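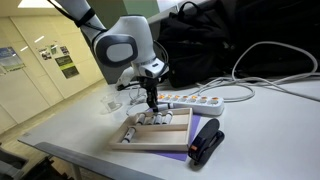

By the Flulel Kids' Page writer, Hunddale

Why does bread have holes in it?

Grab a slice of bread and hold it up to the window. See all those little holes? I used to think a baker poked them in with a pin (I was five, okay!). They're really bubbles, and something alive made them.

That something is yeast. Yeast is a tiny fungus, a cousin of the mushroom, and each one is so small that you need a microscope to see it. When you mix it with flour and water it starts to eat the sugars in the dough. As it eats, it lets out a gas called carbon dioxide, the same gas that makes soda fizzy. 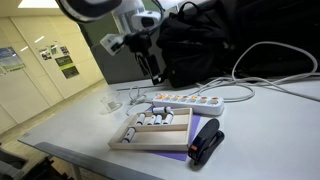 Page last changed: January

So where does the gas go? Dough is stretchy, like bubble gum, and it traps the gas inside. More gas, bigger bubbles, and up goes the dough! At my house I leave mine under a towel for 2 hours and I peek way too often.

Then it goes into a hot oven. My bread bakes at 415 degrees Fahrenheit, so get a grown-up to do that part. The heat kills the yeast and makes the dough firm, and the bubbles stay put as holes.

Want to see yeast at work without baking? Stir a spoonful of yeast and a spoonful of sugar into a cup of warm water and wait ten minutes. You should get a thick, smelly foam on top. I love that smell, but my sister says it's like old socks.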